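Cuaderno de taller, abril, 16:40
Celda negra, comparación de pinzas

Sigo sin creerme del todo lo de los dedos nuevos de Suvik. Martti Sjöberg volvió de Zornstead diciendo que agarran cualquier cosa sin tocar los parámetros, y la hoja del proveedor promete lo mismo con letra más grande. Por la mañana los probé solo con piezas blandas y todo fue bien, pero con piezas blandas también iban bien los viejos.

Esta tarde, prueba con material de escritorio mezclado. Los dos brazos con el controlador de Chiriac, fuerza de cierre al 50 % y velocidad a 200 mm/s, igual en ambos lados. El izquierdo trabaja sobre la hoja blanca y lo más cercano; el derecho, sobre lo que queda detrás. Los objetos sin cinta ni guías, puestos a mano -- si hay que colocarlos con plantilla, la comparación no me sirve.
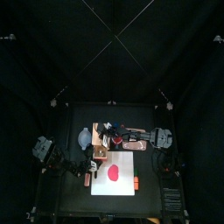

Resultados, primera tanda

15 intentos por objeto. El rotulador naranja de tapa verde, de pie junto a la hoja: bien mientras el brazo entra de lado. Si entra desde arriba, lo tumba en 3 de los 15. La goma rosa sale siempre, aunque dos veces quedó girada entre los dedos y el programa la dio por buena. Eso me preocupa más que una caída, porque en el registro figura como acierto.

El rotulador negro pequeño es otra historia. Contra el tablero negro, la cámara fija pierde el contorno y la pinza cierra donde le parece. No es culpa de los dedos, y así se lo diré a Martti antes de que lo use a su favor o en contra. Habría que repetirlo con otro fondo.

El cuenco azul claro, por el borde: bien. El vaso transparente no lo he contado, la estimación de altura cambiaba de un intento a otro.

Dudas

Ragnheiður Snorradóttir opina que la mejora viene del controlador y que con los dedos antiguos saldría parecido. Puede ser. El módulo Sturkeo corrige el cierre por su cuenta y hoy estaba activado, error mío. Mientras no lo apague, no sé qué estoy midiendo.

Pendiente

Repetir la tanda con Sturkeo desactivado.
Montar los dedos viejos solo en el brazo derecho y cruzar los lados después.
Pedir a Suvik los datos de desgaste, que en la hoja no vienen -- ya los pedí una vez.
Revisar a mano los cierres de la goma y corregir el registro.

De momento no firmo la compra.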